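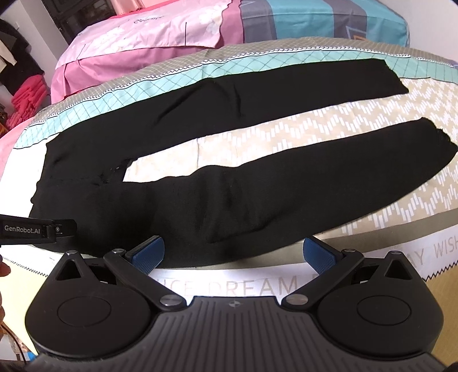 Home Projects Club News Funding Contact

5 min read

Summer progress report from the Utska school robotics club, 1 September 2018

Hello again to everyone at the Tokarz fund! You asked for a page or so on how the laundry project is getting on, and I've been putting it off until the end of August so I could tell you about the summer block as well. It's mostly good news, with one sulky bit about money near the end.

Since the spring we've been recording people folding clothes with hand-held grippers, so that our little arm (the students call it Pliltex, and I've given up asking why) has something to learn from. Trousers have taken up nearly all of August. We thought they'd be easy after towels. They are not easy! A towel has four corners and you can find them. Trousers have two legs that slide off in different directions the moment you lift the waist, and the soft knitted sort are the worst of the lot, especially in black, where one leg on top of the other just looks like more black.

So we changed how we start. Every trouser recording now begins with the pair laid out flat, legs apart, with a bit of bedding showing between them. The older students argued this was cheating and that real washing comes in a heap. They have a point, and heaps are on the list for the autumn, but I wanted one thing working first.

We've also moved out of the classroom. All the early recordings were done on the same plain white table, and when we tried Pliltex on anything with a pattern it got terribly muddled about where the cloth stopped and the background began. Now the students record at home, on beds, with whatever sheets are on them: zigzags, diamonds, big printed lettering, the lot. It makes the labelling slower and a good deal more cheerful.

Numbers, as I know you'll want them. We promised you 1000 usable recordings by the end of the year and we have 800 in the folder, checked and labelled. Another 40 are waiting for a second look, mainly ones where a hem slipped out of the pads halfway through and we can't agree whether to keep them. I'm in favour of keeping them.

As for Pliltex itself, it can fold a hand towel in half most times we ask. With trousers it manages to bring one leg over the other and then tends to stop, or grab the bed sheet as well. The students have started a league table of the funniest failures, which has done wonders for attendance.

We took a stand at the Ametberg open day too, and let visitors have a go at folding with the grippers. Younger children were far better at it than their parents. Several families asked about joining, and I'd love to say yes to all of them, but we're short of grippers as it is and people are waiting for a turn.

Now the money. We've spent 2811 of the grant so far, nearly all on grippers, cables and storage. Replacement finger pads weren't in the original budget and we're getting through them quicker than I expected, so could I move what's left of the travel line across to spares? We won't be using it, as Ametberg was close enough to walk to.

Next term is shirts (sleeves, help) and the first of the heaps. If anyone from the fund would like to come and watch a session you'd be very welcome, and you'll almost certainly be handed something to fold.

Best wishes from all of us,
The club leader, Utska

Previous Next Back to reports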